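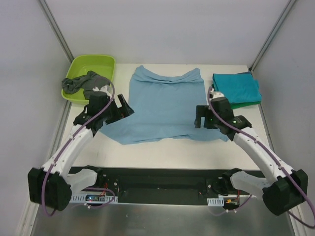 Shopping for Arms: Notes and Pictures from Our Equipment Planning
Posted in April by Lingyun Dong

Welcome, and thank you for stopping by! Several of you have written since the last open evening to ask what a laundry-folding bench costs to put together and how we went about choosing ours, so I've gathered it all on one page, with apologies for going on a bit (I always do).

Two-arm folding bench. Light blue T-shirt in the middle, folded teal towel over on the right, dark grey cloth waiting in the green tray. Two white arms on one black base bar, black two-finger grippers.

We budgeted for 2 arms from the start. Xiaoqing Shen argued for it very early on, and I came around after one long afternoon trying to fold a bath sheet with my left hand in my pocket – I do recommend trying it before you sign a purchase order. A second arm roughly doubles the biggest line in the budget, and it also means more cable, more spare fingers and a longer base, so please put all of those on the same sheet of paper.

We asked for quotes from Flelular, Pemance and Urevitz. Pemance was the cheapest until we added shipping, and Urevitz couldn't promise delivery for 6 months, which was a pity as they were lovely on the phone. We went with Flelular in the end and bought the small parts from Deng.

Those small parts are where I'd ask you to be careful! Brackets, cables, spare gripper fingers, tabletop panels and the rest came to $1,238, and I had penciled in less than half of that. Xiaoqing now keeps a running list, and we go over it together every Monday with a pot of tea.

For next year we're hoping to set aside money for 5 more trays and a proper shelf of practice clothes – shirts and towels mostly, in plain colors, washed a few times so they hang the way real laundry does. If you're planning a bench of your own and would like a copy of our budget sheet, leave a note in the guest book and I'll send it along, probably with far more comments in the margins than you wanted.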